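기관 소개

Iso 생활작업연구소

Iso 생활작업연구소는 가정과 소규모 작업장에서 이루어지는 일상적인 작업을 기계가 어디까지 수행할 수 있는지 조사하고, 그 결과를 공개하는 독립 연구기관입니다. 본 연구소는 로봇을 제조하거나 판매하지 않으며, 특정 제조사의 제품을 추천하지 않습니다. 장비를 도입하려는 사업장, 돌봄 시설, 교육기관이 판단의 근거로 삼을 수 있는 시험 기록을 제공하는 것이 설립 목적입니다.

설립 배경

가사와 현장 작업을 대신한다는 기계의 시연 영상은 해마다 늘고 있으나, 같은 작업을 조건을 바꾸어 반복하였을 때의 결과는 좀처럼 공개되지 않습니다. 본 연구소는 이러한 자료의 공백을 메우고자 설립되었습니다. 초기에는 수건 개기와 식기 정리 등 가사 작업만을 다루었으며, 이후 부품 분류, 자재 정렬, 간단한 조립과 같은 작업장 업무로 범위를 넓혔습니다.

현재 시험 목록에는 40개 작업이 등재되어 있습니다. 각 작업에는 시작 상태, 완료 기준, 허용 시간, 사람의 개입을 인정하는 범위가 문서로 정해져 있습니다. 기준을 개정할 경우 개정 전 기록은 삭제하지 않고 별도로 보존합니다.

주요 사업

첫째, 작업 수행 시험입니다. 지난 사업연도에는 가사 부문과 작업장 부문을 합하여 약 3000회의 시험을 실시하였습니다. 이 가운데 가사 부문이 1548회로 가장 큰 비중을 차지하였고, 나머지는 작업장 부문과 두 부문에 공통되는 기초 동작 시험으로 구성되었습니다.

둘째, 양팔 작업 연구입니다. 긴 자재를 들거나 맞추는 일은 사람에게는 단순해 보이지만, 기계의 경우 두 팔이 잡는 위치와 힘, 움직이는 시점이 서로 맞아야 합니다. 한쪽이 조금만 먼저 움직여도 자재가 기울거나 손끝에서 빠질 수 있습니다. 본 연구소는 이 분야를 Skokberg 과제로 명명하고 작업장 부문의 중점 연구로 운영하고 있습니다. 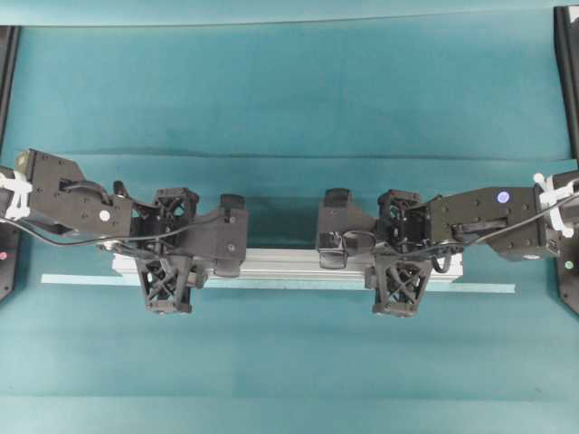
알루미늄 프로파일 양 끝에 자리한 두 로봇 팔의 그리퍼

셋째, 교육 및 자문입니다. 직업계 고등학교와 소규모 제조업체를 대상으로 시험 설계 과정을 운영하며, 신청 기관의 작업 환경을 검토하여 자동화가 가능한 공정과 사람이 계속 맡아야 할 공정을 구분한 의견서를 발급합니다. 의견서에는 예상 도입 효과와 함께 작업이 중단되었을 때 필요한 인력과 복구 절차를 반드시 기재합니다.

기계는 집안일을 할 수 있는가

가장 자주 접수되는 질의입니다. 본 연구소의 현재 견해는 제한된 조건에서 일부 작업이 가능하다는 것입니다. 물건의 종류와 놓이는 위치가 일정하고 조명이 고르며 작업면이 정돈된 경우, 집어 옮기기와 정렬은 비교적 안정적으로 이루어집니다. 반면 젖은 천, 투명한 용기, 서로 겹쳐 있는 물건을 다루는 작업에서는 결과의 편차가 여전히 큽니다.

작업장의 사정도 크게 다르지 않습니다. 규격이 일정한 금속 자재는 의류나 식재료에 비하여 형태를 예측하기 쉬우나, 표면이 매끄럽고 길이가 길수록 잡는 위치에 민감해집니다. 한 작업에서 얻은 성과가 비슷해 보이는 다른 작업으로 그대로 이어진다고 볼 수도 없습니다. 따라서 본 연구소는 개별 작업의 결과를 합산한 종합 점수를 발표하지 않습니다.

시험 원칙

모든 시험은 사전에 등록한 절차에 따라 실시하며, 실패한 시험도 성공한 시험과 동일한 양식으로 기록합니다. 원격 조작으로 수행한 작업과 기계가 스스로 수행한 작업은 구분하여 표기합니다. 영상 자료를 공개할 때에는 재생 속도를 변경하지 않는 것을 원칙으로 합니다.

장비 제공 기관은 결과 공개 전에 사실관계의 정정을 요청할 수 있으나, 결과의 비공개를 요청할 수는 없습니다.

시설 및 자료

본관에는 주방과 세탁 공간을 재현한 가사 시험실, 작업대 중심의 Gomov 시험실이 있습니다. 별관의 Ásgeirsdóttir 자료실은 시험 절차서와 결과 보고서 1167건을 소장하고 있으며, 사전 신청을 거쳐 누구나 열람할 수 있습니다. 보고서 요약본은 국문과 영문으로 제공됩니다.

협력 및 문의

공동 시험과 교육 과정은 매년 5월에 접수합니다. 신청 기관은 작업 개요서와 안전 관리 계획을 제출하여야 하며, 선정 결과는 개별 통지합니다. 자료실 열람 시간은 오전 10시부터 오후 5시까지이고, 시험실 견학은 시험 일정에 따라 제한될 수 있습니다. 기타 문의는 홈페이지의 문의 양식을 이용하여 주시기 바랍니다.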